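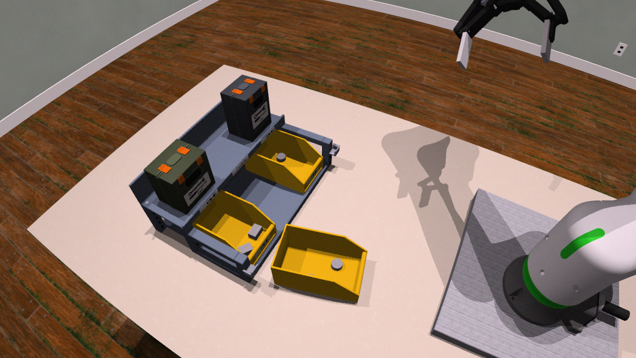 4. Setting up the Plarnik floor sealer

The label promises one coat and a floor you can walk on by dinner. Plan on two coats and stay off it overnight.

4.1 Before you open the can

1. Sweep, vacuum, then wipe the boards with a damp cloth. The "dust-tolerant" claim on the lid is generous.
2. Tape off the baseboards and any low outlet plates. Turn off the power to those outlets first.
3. Stir for a full five minutes. Dewulf, who make the stuff, say two. Two leaves a layer of sludge at the bottom.

CAUTION: Do not shake the can. Bubbles dry into the finish and have to be sanded out.

4.2 Applying

4. Pour no more than 30 ml into the tray at a time.
5. Work along the grain with the Erkora pad, from the far wall toward the door.
6. Wait until the surface no longer feels tacky, then sand lightly with 200 grit. The kit comes with a sanding sponge that may be meant for this — we had no luck with it.
7. Vacuum again and put on the second coat.

NOTE: Coverage is given as 37 square meters per can. On old, thirsty boards you will be lucky to get that from one coat, so buy a spare.

4.3 Putting things back

8. Leave rugs off for a week. "Rug-safe in 24 hours" assumes a warm, dry room, and Pradville in September is neither.
9. Lift furniture back into place. Felt pads help a little.

Section revised by Cadi Griffiths, 16 July 2021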